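Covemska 微缩场景套件测评:纸板房间与热熔胶的配合

阅读时间:2 分钟

2024年8月11日

Covemska 这套场景盒面向手工比赛和节庆展示,售价 119 元,含灰板墙体 4 片、底板 2 块、印刷墙纸一卷和一小袋木条。说明书只有一页,步骤图偏小,第三步与第四步的箭头方向标反,按榫口形状判断即可。

墙体采用激光切割,边缘有轻微焦痕,贴纸前用细砂纸带过一遍就能去掉。榫口公差偏紧,干插可以立住,涂白乳胶后纸板吸水膨胀,再插就费力。我的做法是先干插定位,再从内侧沿接缝点胶。热熔胶也能用,但胶条厚度会把墙角顶开,上沿对不齐,顶板盖上后有一道缝。

底板是两层叠合结构,夹层可走灯线。留孔偏小,Bekow 的微型灯串插头过不去,需要剪断重接。Moschos 的扁平线可以直接穿过,只是亮度低,放在展厅顶灯下基本看不出效果。

墙纸印刷清晰,比例却不统一:砖纹接近 1:12,木地板纹更像 1:24。做糖果或软糖人偶一类的夸张题材影响不大,做写实室内建议自己另打一张。墙纸背胶粘性强,贴歪后揭起会带走灰板表层。

承重方面,空盒放满黏土家具后底板中部略有下沉,加一根木条横撑后恢复平整。搬运时应托底,勿提侧墙。

与 Kidmont 的同尺寸产品相比,Covemska 板材更厚,配件更少。Kidmont 附透明前挡板,展出时防尘,这一点 Covemska 没有对应方案,需自行裁亚克力片。

适合已有工具、打算参加十月展示的人。第一次做场景盒的,先买 Kidmont 会顺手些。编号 1079 的批次说明书仍是旧版,下单前可向店家索取电子版。

联系我们 | 版权所有,转载请注明出处 | 返回顶部 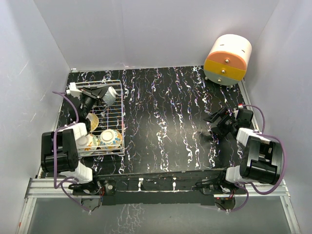
有读者来信补充,榫口过紧的问题用指甲锉在凸榫两侧各磨几下就能解决,涂胶后也插得进去;另外灯线孔可以用手钻扩大,Bekow 的插头不必剪,只是要在贴墙纸之前钻好。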